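Speaker notes: Washing up by hand, talk 2 of the Rundwood kitchen evenings
Bouchra Kamel

Start at 19 minutes past if people are still getting tea. Slides are on the stick, handouts by the door.

Opening

Say who I am. Thirteen years running the kitchen at Poulain, most of them without a working dishwasher. Tonight is plates and bowls only. Pans are next month.

Ask for hands up: who wipes, who scrubs, who soaks and walks away. Leave time for the soakers to defend themselves.

1. The sponge and the cloth

Main point: use both. The green scrubbing side is for what has stuck, the cloth is for everything else. Most people scrub the whole plate out of habit and wear out a sponge in a week.

Start in the middle and work out to the rim. The rim gets missed more than any other part. Run a thumb round it afterwards - grease is easier to feel than to see.

Pause on the slide. White glaze with water on it, so look at how the drops sit and where the light catches. 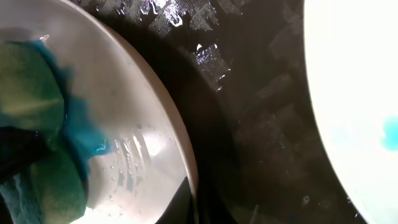
2. Setting out the table

At Flolley we had no room by the sink, so we washed at a table with trays. I still like it for a big group. Points to make:

Trays keep the drips off the wood. Wipe under them at the end as well, or you get rings.

Keep plates flat on the tray while you wipe them. Holding one up in the air is how we lost a good few at Wunden.

Two plates to a tray is enough. Any more and people start stacking, and then the bottoms are greasy again.

Bunch the cloth up in your hand so there is something to press with. A flat cloth slides about and does very little.
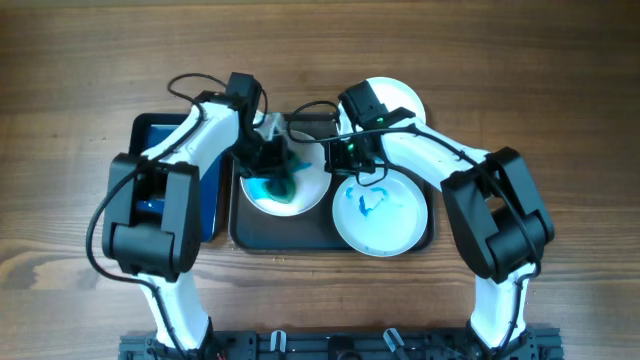
Turn the plate over once the top is done and wipe the foot ring, where the old food collects. Then it goes to the rinse. Change the water when it goes cloudy, however many you have left. For a group of 30 we changed it three times.

Someone will ask about drying. I let things drain for 20 minutes and then use a clean tea towel, never the cloth that has been in the wash.

3. Bowls

Bowls need a second look. Suds slide down the sides and settle at the bottom, and a film is hard to see on white when you look straight down. Tilt the bowl to the light. Point out the blue streak on the inside wall and the cloudy patches lower down. A bowl like that goes back for another rinse.

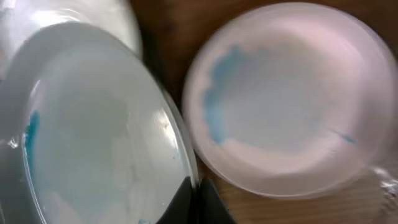
4. Questions and handouts

Likely ones: how hot the water should be (as hot as your gloves allow), how often to boil the cloth (every evening, at Poulain), whether vinegar helps (with limescale, yes).

Remind them to sign the sheet for the pans talk and bring one burnt pan each.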